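Why are so many containers made of metal?

Look round your kitchen and you will probably find a baking tray, a biscuit tin and a few food cans. At school there may be a metal dustbin by the gate. Go into a workshop and there are metal tubs full of bolts. People have been keeping things in metal for a very long time, and they still do, even though plastic is lighter and cardboard is cheaper.

Metal is strong. If you drop a heavy spanner into a cardboard box, the bottom may give way. Drop it into a metal bin and you get a loud clang and perhaps a scratch. The bin will get scuffed over the years, but scuffs are only on the surface. They don't stop it holding things.

Metal also copes well with heat. Water boils at 100 degrees Celsius, and a cake is often baked at 180. A steel cake tin is fine at both. Most plastic boxes would go soft or melt in the oven, so never put one in to see what happens.
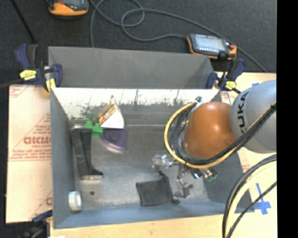
Words by Fatima Ogbonna
Checked by Emilian Dobre
Trekska Young Readers, May

Why do the sides slope?

A lot of bins and trays are wider at the top than at the bottom. The sides lean in as they go down. You can see the same shape in a bucket, a flowerpot and a yoghurt pot.

There are two good reasons for it. The first is that things slide towards the middle, where they are easier to reach. The second has to do with storage. Containers with sloping sides can often sit one inside another when they are empty. This is called nesting. A pile of 100 nested buckets takes up far less room than 100 buckets standing side by side on the floor.

Boxes with straight sides are better at something else. They fit tightly against each other with no gaps, so you can get more of them on a shelf or in a van when they are full.

Why is metal shiny in some places and dark in others?

Smooth metal bounces light back to your eyes. When a bright lamp or the sun hits one side of a tray, that side can look almost white. Another side of the same tray, facing a different way, may look dark grey or even a bit blue. The metal is the same all over. Only the light reaching your eyes is different.

Scratches change this too. A scratched patch sends light off in lots of directions, so it looks dull instead of shiny.

What about rust?

Iron rusts when it is left in damp air, and so does ordinary steel, which is mostly iron. Rust is reddish brown and flaky. To keep it away, makers often cover steel with a thin layer of another metal called zinc. Steel treated like this is called galvanised steel, and it is used for buckets, dustbins and watering cans. Paint works as well, until it chips.

Try it yourself

You will need a metal baking tray, a torch and a room with the curtains closed.

Stand the tray up against a wall. Shine the torch at it from the front, then from the left, then from low down. Watch where the bright patch goes. Now keep the torch still and move your head. Does the bright patch move?

Try the same thing with a plastic lunch box and a piece of cardboard.

Words to know

Galvanised: covered with a thin layer of zinc.
Nesting: fitting one container inside another.
Scuff: a mark made by rubbing or scraping.

Next in this series: Why do jars have screw lids?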